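From: Garba Onuoha
To: the list
Subject: Re: [sandpit-swap] What to do with the odds and ends tub

Hello everyone,

Sorry for the gap, September has run away with me. Obinna wrote:

> We've ended up with a tub of bits that don't belong to any set. Spades,
> mostly, plus some small stuff for raking and scooping. My other half says
> bin the lot. I say somebody on here will want them. How do the rest of you
> sort yours, and do you bother keeping the spades separate from the
> indoor things? Also has anyone tried the Diler boxes, or are the
> Rekance ones still the best?
>
> Obinna Afolabi

Don't bin them! I was in exactly the same boat after the spring swap, when I came home with the leftovers from the Anozie playgroup as well as our own. I'd meant to be in and out in half an hour and instead I was on the kitchen floor until gone nine in the evening with my tea going cold.

What I do now is tip everything out and sort by what a child would do with it. Diggers and scoopers in one heap, things that make a pattern in another (combs, forks, anything with teeth), and then the small fiddly pieces, which I'm much stricter about. Pens and tubes come out altogether, however much my youngest protests, and so does anything with a cap that might come off. Bits of wood I keep if they're smooth. They make very good pretend cakes, walls, boats, you name it.

Colour is no help whatsoever, by the way. I spent a whole evening once putting yellow with yellow and blue with blue and ended up with heaps that made no sense to anybody but me.

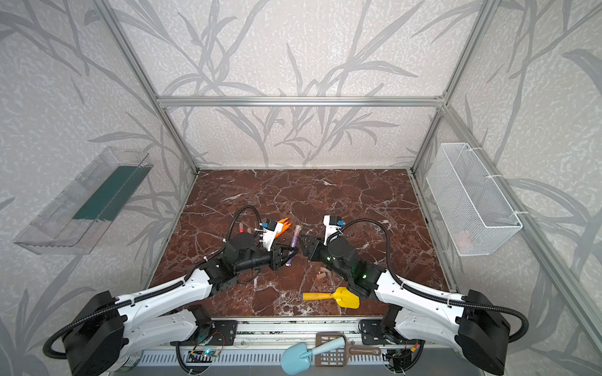
Do slotted scoops belong in with the spades?

Put them with the sieves, as dry sand goes straight through the holes and a small child who wanted to fill a bucket will get cross very quickly.

As for boxes, I've had both. The Rekance lids are stiffer and I like that, but the Diler ones stack, and when you're keeping them under the stairs next to a hoover and a bag of tent pegs, stacking wins. Ours cost up to 30 pence more each at the market than the shop by the station, so look there first. Iltudeck do a flat one too, but it's too shallow for a spade with a proper handle, you end up with it poking out and the lid won't shut.

One more thing, Obinna: give the spades a rinse in a washing-up bowl before they go away, and leave them on a towel overnight. I put a batch away damp last year and the smell when I opened the box was something else.

If you still want rid of the tub after all that, I'll have it. I can come past after four most afternoons, and I've got a couple of buckets you could have in return (one has lost its handle but it's fine for moulds).

Cheers,
Garba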